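Leave the Slow Cartoons Alone

By Sabina Paulík

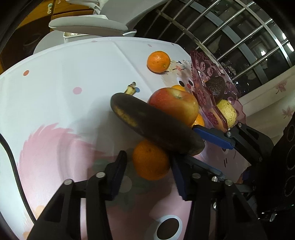
An apple, oranges and other fruit on a white cloth.

Rovach is getting a remake. The studio behind it, Brornley, put out a short notice on Thursday saying the old puppet series will come back as a computer-animated feature, 80 minutes long, with a December release. I watched the original as a kid and I have watched it again with my own kids, and I think the remake is a mistake. I want to set out why, because the usual complaint about remakes is that they spoil your childhood, and that isn't my complaint. My childhood is over and nothing Brornley does will change it.

My complaint is about length and speed. The original ran for 39 episodes. Most of them had a single problem in them. A gate was stuck. The ferry was late. The goat had eaten the timetable. Ľudovít Zeman, who wrote nearly all of them, let the characters stand around and think about the problem, and sometimes they went home without solving it and came back the next week. There is an episode where the stationmaster waits for a kettle for close to two minutes. My daughter watched the whole thing without moving.

You can't do that in a feature. A feature for families has to have a villain, a chase, a sad part at the hour mark and a song over the credits. The notice already mentions a villain, a property developer called Skeltix who wants to flood the valley. There was no villain in Rovach. There was some bad weather and a rude postman.

People who defend these projects say a new version brings new viewers to the old one. I have looked for evidence of that and haven't found much. When the same studio redid Tahiri, the original disappeared from the streaming service the month before the film opened and it still hasn't come back. If you type the name into the search bar you get the film, the film's sing-along edition and a baking contest. The old series is now something you have to buy second-hand on disc, and the last set I saw was missing the second season.

They also say kids today won't sit still for anything slow. I don't believe it. Kids sit still for an hour watching a stranger open boxes. What they won't sit through is something boring, and slow and boring are different things. The Tahiri film was very fast and my son asked to leave before the end.

I should be fair about the money. Puppets are expensive and the people who can make them well are getting older. Zeman's workshop had 18 staff at its busiest, and it took them most of a week to film one episode. I understand why a studio would look at those numbers and choose computers. I have no quarrel with computer animation either. Some of the best things my kids have seen were made that way, and a patient director could make a patient film with it. But the trailer for this one has 11 seconds of the stationmaster falling down a hill, and he's shouting a catchphrase he never had.

If Brornley wants to spend money on Rovach, there is something useful it could do. The original negatives need cleaning. The copies going around are from an old television broadcast and the colours have gone brown. A petition asking for a proper restoration had 1,996 signatures when I signed it, and the studio's reply was one paragraph thanking fans for their passion. A restoration would cost a small part of what they will spend on posters. It could go out on a weekday morning, in order, two episodes at a time, and I think it would find its viewers without much help.

After that they could make new episodes, if they like, at the old length. Ten minutes, one problem, no developer. There are young animators who grew up on this show and would do it properly if someone asked them. I have met a few at festivals, and they can do all the voices.

I'll probably end up taking the kids to the film in December. They have seen the trailer and my son liked the goat. I'll be putting the discs on the night before so they know how the goat is supposed to walk.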